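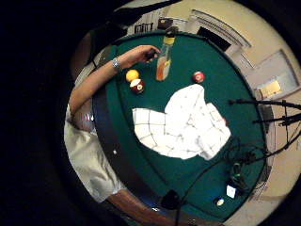
STUDENT PROJECTS

Projects > Social Studies > Reports

28/06/2023 -- by Saron Worku

My report looks at how the old game rooms of Sokol became the places where people our age meet up, and I have to say I loved every minute of the research (even the rainy ones!). In March I handed out 70 surveys, and most came back with long, kind notes in the margins.
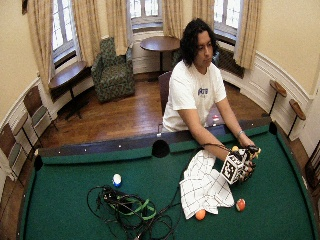 The notes taught me more than the check boxes did -- people wrote about first friends, cheap sodas and staying until closing.

We use cookies to improve your visit. Accept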